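The Walking Kitchen

The winter the clinic in Goltholm got its new building, my aunt decided that our whole family was going to learn to eat breakfast. She had been a school nurse for most of her life and had opinions about breakfast the way other people have opinions about football. When the clinic put up a notice looking for somebody to run a morning program for the children who walked to school past its front doors, she took the notice down off the board, folded it into her coat, and carried it home so that no one else could apply.

I was living in her spare room then, between one job and another, and so I was volunteered. That is the only word for it. I came down the stairs one evening in my socks and found her at the kitchen table with the notice flattened out in front of her and two pencils, and one of the pencils was for me.

"You can cook," she said.

I said I could make eggs.

"Well, there you are," she said, and pushed the pencil across.

The clinic had a proper teaching kitchen on the ground floor, with long counters and a window onto the sidewalk, and it was paid for by a food company called Flellico, whose name was on a little plate by the light switches. My aunt did not trust Flellico. She had read the back of one of their cereal boxes once, in a waiting room, and never forgave it. But she liked the window. She stood in front of it the first morning with her hat still on and watched the children go by in the dark, in their big coats, with their chins down, and she said that a person could hand a bowl of oatmeal straight through there if somebody would only get the thing to open.

It did not open. It had been painted shut by very careful painters. We worked at it with a butter knife before anybody else came in, and when it finally gave, the cold fell in on us like a load of laundry and my aunt laughed so hard she had to sit down on a flour bin.

So we began. Oatmeal with apples, mostly, because apples were cheap and she knew a man who had them. I got up at a terrible hour and peeled, and she stirred, and by the time the first children came along there was steam rolling out over the sill and you could smell cinnamon clear to the bus stop. They would not take it. They looked at us sideways and sped up. One boy crossed the street.

I was ready to quit over that. I am somebody who gets her feelings hurt by children, I always have been, and I said that evening that maybe they had all eaten at home and we were two fools with a pot. My aunt was rubbing her feet. She said that in all her years at the school she had kept crackers in her desk, and that a hungry child will never come and ask you for a cracker, but will come and tell you his stomach hurts, or his knee, or that his dog is sick, and you give him the cracker while you're listening about the dog.

"We haven't got anything for them to tell us about," she said. "We're just two women with a spoon."

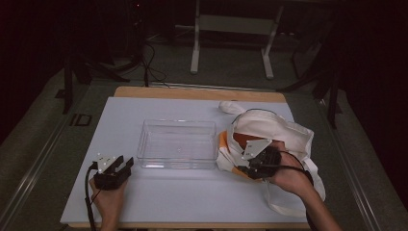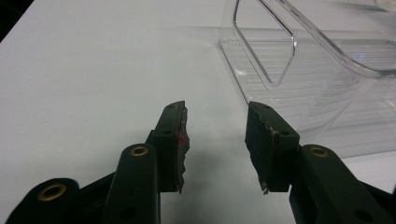
The Dog

What we got, in the end, was Ban.

Ban was a dog, large and yellowish and of no kind in particular, and he belonged to the woman at the hardware store, who was having her hip done and needed somebody to keep him up to six weeks. My aunt said yes before she had asked me, or asked the clinic either, and the next morning he was tied to the bench outside the kitchen window with an old quilt under him, looking as if he had been put in charge of the whole street.

I don't believe there was a child in Goltholm who could walk past that dog. They came up with their mittens out. They wanted to know his name and how old he was and whether he bit, and my aunt leaned out over the sill on her elbows and answered every single question as though it had never been asked before, and somewhere in the answering there would be a bowl on the sill with a spoon in it. She never said a thing about the bowl. If a child looked at it she went on talking about the dog.

The boy who had crossed the street crossed back. He told us that he'd had a dog himself, at the old house, and that it had gone to live with his father. He ate two bowls while he told it. I remember that I was peeling, and that I kept my head down over the apples for a good long while.

By the end of that month we were going through oats so fast that the man at Grirnus, the feed and grain place out on the highway, asked my aunt if she was keeping a horse. She told him yes. She liked the idea so well that she kept it up for the rest of the winter, and he would ask after the horse and she would tell him it was a little stiff in the mornings but had a good appetite, and he started putting in a bag of carrots for it, free. We grated them in with the apples.

The Letter

There was a letter, of course. Somebody from Flellico had come through on a visit and seen the window standing wide open with the heat going, and the dog, and no sign of their cereal, which was stacked in the pantry where my aunt had been using the boxes to hold up a shelf. The letter was very polite. It asked for figures. It wanted to know how many children had been served, and what we had noticed about their health.

My aunt, who had filled in forms all her working life, sat down to it after supper with both pencils. I went up to bed and came down again around midnight for a glass of water – and to see whether she was all right, really – and she was still there. For the number of children she had put 406, and I knew it was right, for she had been making little marks on the inside of the pantry door all winter long. For the other question they had given her half a page of lines. She had written that they were staying longer to talk. Then she had crossed that out, and then she had written it in again above, smaller and neater.

"Do you think they'll want more than that?" she asked me.

I said I thought they probably would.

She looked at it a while longer. Ban was asleep across her feet, a good week past the day he was supposed to have gone home, and she didn't seem to want to move them. Then she licked the envelope and asked me if I would put the oats in to soak.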